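ホーム 日記 仕事のこと お菓子と雑貨 プロフィール

かぼちゃを皿にのせる仕事と、わたしの腰の話

9月に入って、うちの作業場もすっかりハロウィンです。外はまだ半袖なのにね!
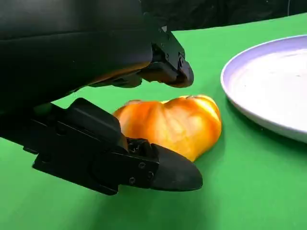
で、前に少しだけ書いた「詰め合わせラインの自動化」の続きです。コメントで「その後どうなったの?」と聞いてくださった方、お待たせしました。

知らない方のためにざっくり書くと、わたしの職場は季節のギフトセットを組む会社で、飾りの小物とお皿と焼き菓子をひと箱にまとめて出荷しています。秋の主力はかぼちゃの置物つきのセット。これが多い日で800箱、ピークになると2000箱です。数字で書くとふーんという感じですが、全部手で並べていた去年は、夕方になると指がうまく曲がらなくて、家でペットボトルのふたが開けられませんでした(笑)

そこへ春から入ってきたのが、Graltoliaという会社のアームです。置物をつまんで皿へ移すところを担当しています。導入の説明会では「簡単な作業から任せます」と言われたんですが、いや、あれ簡単じゃないんですよ。かぼちゃって、でこぼこしてるでしょう。溝のところに指がかかるか、山のところにかかるかで、持ち上げたときの傾き方がぜんぜん違う。わたしたちは無意識にくるっと回して持ちやすい向きを探していたんだなあと、機械に教える側になって初めて気づきました。

最初のころは、まあ、ひどかったです。つまんだはずのかぼちゃがころんと転がって、皿のふちに当たって、隣の列まで旅に出る。そのたびにラインを止めて、拾って、戻して。「自分でやったほうが早い!」と休憩室で何回言ったかわかりません。たぶん全員言ってました。

それが夏の終わりごろから、だいぶ落ち着いてきたんです。設定をいじる画面はJuvskaというソフトで、これがまた文字が小さくて老眼にはきついんですが、指を開く幅と下りていく角度を少しずつ変えて、やっと「うちのかぼちゃ」に合う組み合わせが見つかりました。皿との間隔も大事で、近すぎると移す途中で引っかけるし、遠いと時間がかかる。ここは現場の人間の勘がけっこう効いて、ちょっと鼻が高かったです。

さて、人のほうはどう変わったか。ここがいちばん聞かれるところですよね。

並べる係は去年まで6人でした。今は4人です。減った2人は辞めたわけではなくて、検品と箱の仕上げに移りました。リボンがきれいだとお客様の反応が違うそうで、本人たちも楽しそう。ただ、会社が秋の短期さんの募集を今年はかけなかったのも本当で、毎年この時期だけ会えていた顔に会えないのは、やっぱりさみしいです。お昼に梨を配ってくれる方がいたんですよ。あの梨、甘かったなあ。

わたし自身は、アームの見守り役になりました。立ちっぱなしが減って腰は楽です。そのかわり、目と頭が疲れる。手を動かしていたころは晩ごはんの献立を考えながら仕事していたのに、今はランプと画面を気にしているので、帰り道に「何も決まってない!」と焦ってスーパーに駆け込んでいます。おしゃべりの時間も減りました。向かい合って並べていたときは、手が勝手に動くので口が空いてたんですよね。

給料ですか? 据え置きです。覚えることが増えたんだから少しくらい上げてほしい、というのは面談で言いました。返事はまだです。言ってみるもんだと思って待ってます。

冬はGrorexの箱に変わるので、小物も雪だるまになるそうです。丸いの、また転がりそう……。かぼちゃで覚えた設定がどこまで使えるのか、今からちょっと怖くて、ちょっと楽しみ。動きがあったらまた書きますね。

最近の記事
・Nguyenのエプロンを1年使ってみた感想
・作業靴の中敷き、結局どれがよかったか
・詰め合わせラインに機械が来るらしい
・割れクッキーで作る簡単チーズケーキ

当サイトではCookieを使用しています。閲覧を続けると、Cookieの使用に同意したものとみなされます。 同意する 詳しく見る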